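Clearing the desk, finally

October 10, 2023
by Loredana Valentini
2 min read

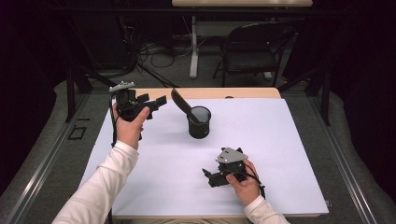
Photo: Nipon Wattanapong

Quick one tonight, dinner's on. Been meaning to write about the desk thing since February and kept putting it off. Which is sort of the whole problem.

So. We moved to Flillville and the desk came with us, along with every bit of paper I'd dumped on it in the old place. Rates notices. A manual for a kettle we no longer own. Receipts gone completley blank. I was doing my invoices on the ironing board, no joke.

What worked in the end was dull. One drawer at a time, 10 minutes after breakfast, then stop even if it's going well. Especially then. Mum always did whole weekends of it and ended up cranky with piles in the hallway.

Keep pile, bin pile, ask-somebody pile. The last one got out of hand so I gave it a limit, 6 things, and anything over that had to be dealt with on the spot. Rang the super people. Rang the dentist. Found a $300 refund I'd forgotten to claim, so that was nice.

Pens are back in one cup. Colour pencils went to my neice.

Still to do: the bottom drawer (photos, can't face it) and the box marked Paewai, which I honestly don't remember packing. Might be cables. Will report back.

Right, rice is boiling over

Recent posts
Soup for a cold week
Four days in Zirkau
Why I gave up on the big diary
Paint colours, again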